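Folding bench notebook, Riven
19 September 2024

Garment day! I have been looking forward to this one since the towels went so well in July. The plan for the Custton set is to get every knit piece from heap to flat to folded on the bed, and to write down what the cloth does along the way, which is the part I enjoy most.

Washed everything at 50 last night with no softener. The Mersha knits came out with much more spring than I expected and the edges curl like mad. Woven pieces go tomorrow, same sheet, same lamp. 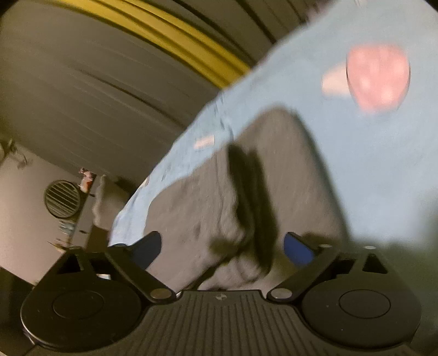
Rumpled starts are the honest test of a folding method, and I'm now starting every piece that way. Drop it, leave it, no patting down first. With gray-taupe cloth on the light blue printed sheet I can tell fabric from bedding at a glance, even when it's all in creases, so the blue sheet stays for the rest of the set (the cream one was hopeless, everything pale vanished into it). Next wash I'd like to try the same pieces after a night in the basket, to see how many of the creases hold.

Some things to keep:

Find an edge before doing anything else. Ribbing is a gift here, you can follow it by feel and it tells you which way the knit runs.

Lift slowly. A quick lift drags half the garment along and you're back to a heap.

Pinching near a corner lets the loose end twist. Pinching farther in gives a wider hang and a much nicer lay-down. Love how repeatable this is!

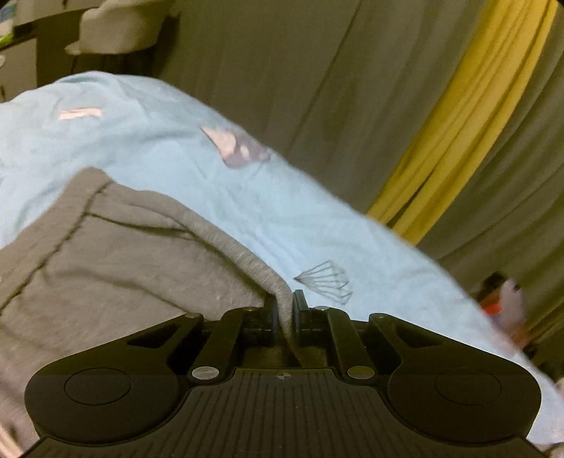

Finely ribbed edge held in a pinch, end hanging down in a twisted tail.

Tail twist gets its own column in the Stistumetti sheet from now on. I want to know if it follows the rib width or just the weight of the piece. My money is on rib width.

To do: relabel the drawer, weigh the knits (anything over 225 g goes in the heavy pile), rewash piece 27, find the long ruler. Sheet needs ironing at the foot end before the wovens.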